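3.2 Materials and layout

All sessions used soft and semi-rigid phone cases from the Mulldale returns pool. We drew 42 cases from a stock of 900, leaving out wallet styles and any case with a strap. Printed cases were kept in, as Ďurica found that a picture on the back helps people tell which way up a case is lying. Plain cases were sorted by the camera cutout alone.

The work surface was white and rested on a light wooden table. Finished cases went on a clear acrylic stand with ridged grooves, of the kind shops use for display. The stand was placed at a slant to the table so that a case could be set down upright without reaching over the others – a layout first tried by Kerstin Weidemann in the Rulus shelf study. Cases were handed out one at a time and laid flat near the middle of the surface.

A case counted as placed if it stood in a groove on its own. Leaning cases were scored separately. Figure 4 gives the layout with an orange case upright at the stand and a green case with a cartoon face between the two grippers. 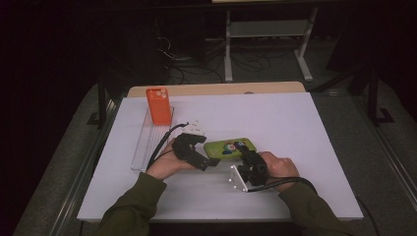
Figure 4. Table layout with the acrylic stand, an orange case and a green printed case.

3.3 Scoring

Each placement was scored from 0 to 9 on the Vuster scale, with points taken off for tilt and for a cutout facing down. Two raters scored 500 placements independently. Where they differed by one point we used the lower score, and larger gaps were settled by a third rater.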